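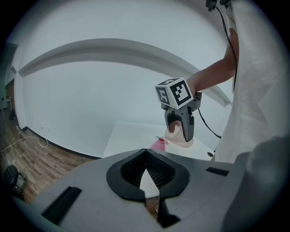
**Software Working Group, Nurkura Project**
Minutes of the June meeting

Present: control, perception, planning and tooling leads; one observer from Orlandini.
The meeting opened at 10:05 a.m. The minutes of the previous meeting were approved with one correction: under item 4, "planner" should read "scheduler."

**1. Pose tracking**

1.1 The perception lead reported on marker tracking for the hand-held grippers. The cube carries a different pattern on each face, and the tracker now combines all visible faces into a single pose estimate. The earlier version used the largest face only.

1.2 Of 873 recordings processed with the new tracker, 748 passed the pose check on the first run. Most of the remainder failed when one face was seen at a steep angle and the tracker switched between two solutions.

1.3 It was agreed that the tracker should hold the last accepted orientation for up to 3 missed readings and then mark the segment as lost. Segments marked as lost are not to be filled in by interpolation.

**2. Wide-angle calibration**

2.1 The group discussed the strong curvature of straight edges in the wide-angle view. The current lens model fits well near the center and poorly toward the rounded border.

2.2 The tooling lead proposed storing the calibration file with each recording. Agreed. Recordings without a file will be rejected at import.

2.3 The Orlandini observer asked whether images should be straightened before training. The group decided to keep the original images and to apply the lens model only in the tracker.

**3. Planning and control**

3.1 Replay of recorded paths through Olov continues. The planner rejects paths in which both grippers enter the same small volume over the table. The control lead considers the safety margin too large for tasks with a container and a vessel standing side by side.

3.2 A smaller margin will be tested in simulation first. No change will be made to the released version before the next meeting.

3.3 The planner queue limit was raised to 2000 waypoints. One objection was noted, concerning memory use on the older controllers.

**4. Tooling**

4.1 The Zodden log viewer does not show lost segments. A fix is in review.

4.2 File naming was deferred.

**Actions**

- Perception: implement 1.3 and rerun the failed recordings.
- Tooling: import check under 2.2; viewer fix.
- Control: simulation results for 3.2.

The meeting closed at 11:20 a.m.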